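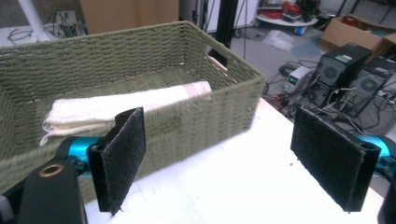 Jesta writes handling rules. That's most of the job. We work with hand-held grippers, the kind a person carries and squeezes, and we record everyday household tasks so robot arms can learn from them. Lots of groups record. Fewer write down how. Our towel-and-basket task is a good place to see why it matters: a folded towel lying along the floor of a woven basket, tall sides all the way up, two felt-covered pads that have to get in there without dragging on the weave. Ask five people to do that with no rules and you get five different tasks. So, rules.

Who we are

Small team, one room, more boxes than shelf space. Alvar Holmgren started Jesta after years of cleaning up other people's recordings and wanting them done right the first time. Mbali Pretorius runs the rulebook. Shobha Thampi trains the people who hold the grippers. Emanuel Iordache builds and fixes the hardware, and Mehrangiz Moradi does review — every recording, start to end, no skipping.

What we've done so far

2494 reviewed recordings in the household set. Goal is 3000 by December, and we won't loosen review to get there. Recordings that fail stay in a seperate folder with the reason written next to them. People ask for that folder more than the good one.

How a session runs

Station check first. Basket, towel, table, in the starting positions on the task card. Then grippers: open fully, close fully, look at the pads, look at the joints. Then a practice run that doesn't count. Then we record, 100 tries to a block, and a real break between blocks. Tired hands rush, and it shows up in review every time. 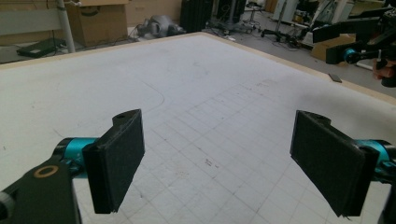 By Mbali Pretorius, rulebook editor

The rulebook is short on purpose. It used to be long and people stopped reading at page 4. What stayed in:

Start open. Both pads apart and facing each other over the table before anything moves. A wide gap, held long enough to be seen.

Look at your pads. The fuzzy facing wears and the edges fray. Fraying on an edge gets noted on the card. Fraying on the gripping face means swap the pad before the next block.

Bring the gripper in from your own side. Left hand from the left, right from the right. Crossing over is a different task with its own card.

If it drops, it drops. Don't grab it with your free fingers, don't nudge it back. Let the recording finish and mark it. We had a whole week of saves once that looked great and were useless.

No talking someone through it while they record. Shobha's rule and she's strict about it. Questions go before or after.

Anybody can stop a session. Any reason. You don't have to explain till later.

Marks on the table are fine to use for placing things, but the card is what counts. If the card and the marks disagree, card wins, tell Emanuel. 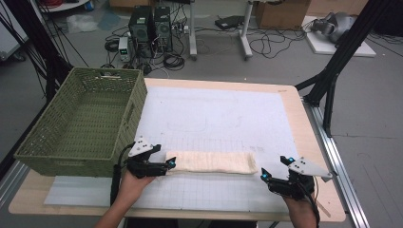

Two hand-held grippers at the folded towel, basket on the left.

Training

New people spend 2 days with Shobha before they record anything we keep. First day is mostly folding and unfolding by hand, no gripper at all, wich surprises people. Second day is grippers, slow, one motion at a time. After that Mehrangiz reviews their first block with them in the room. Not a test. Some folks need a third day and that's fine.

Working with others

Basero and Murthy both use our rulebook with their own changes. Good — we want the changes sent back, and the better ones go in the next version. Atico is trying out the review sheet on kitchen tasks, still early. We don't certify anybody and don't hand out badges. If someone tells you they're Jesta approved, ask us.

What we don't do

No recording of people's faces for the household set. No paying by the try, ever, hourly only. No mixing practice runs in with the real ones.

Get the rulebook

Free, any use, just say which version you used. Printed copies if you come by, mornings are best. Corrections welcome, including spelling. Send them to Mbali.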